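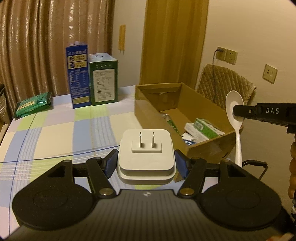 By the Tuesday Table author
Fiction contributor, Bristham

The Checked Cloth

My aunt always said that you could tell how long a person meant to stay by what they put on the kitchen table the first night. A suitcase person, she said, keeps everything zipped up and lives out of the side pocket, and a table person tips the whole lot out and has a look at it. I am a table person. So when I got to the rented rooms on Pivar Street that April, having driven up from Cenitville with the heater stuck on and the windows down, I spread out the checked cloth before I had even found the light in the hall.

It was her cloth, of course. Pale blue and cream and lime green, with lavender in it if you looked, and those narrow dark blue lines that I used to drive my toy cars along when I was small and the grown-ups were talking about money. She had left me the cloth and 600 dollars and a long letter, mostly about the gutters on a house she had sold years before. I had read the letter so many times that I knew the gutters better than I knew my own shoes.

I put down the white plug for my phone with its prongs in the air like a beetle on its back, and the green package, and the tall blue carton that would not fit in any of the cupboards (I tried them all, and one of the doors came off in my hand, and I leaned it politely against the wall). Then I sat and waited to feel that I lived there. The clock from the Tennant hotel sale ticked away on top of the refrigerator, 2 hours wrong, and I let it.

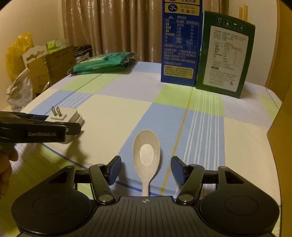 Supper was what I had been putting off, because supper for one is a thing you have to learn, like swimming. She had cooked for crowds all her life and never got the hang of small amounts, and toward the end there was always soup enough for a whole street, cooling in pots on the back step. I had a can of tomato soup and the heel of a loaf. I laid the beige spoon on the cloth, just the one, and it looked so lonesome with its deep oval bowl and its slim handle that I very nearly got up and ate standing at the stove. But she would have had something to say about that, and she would have said it for a good half hour, with her coat on. So I sat down properly and turned the bowl of the spoon away from me, the way she used to set a place, and I waited for the soup.

Somebody knocked while it was heating. It was the woman from downstairs, holding a screwdriver, and she told me that the cupboard door did that to everyone, and was that tomato I was making?

I went and looked for another spoon.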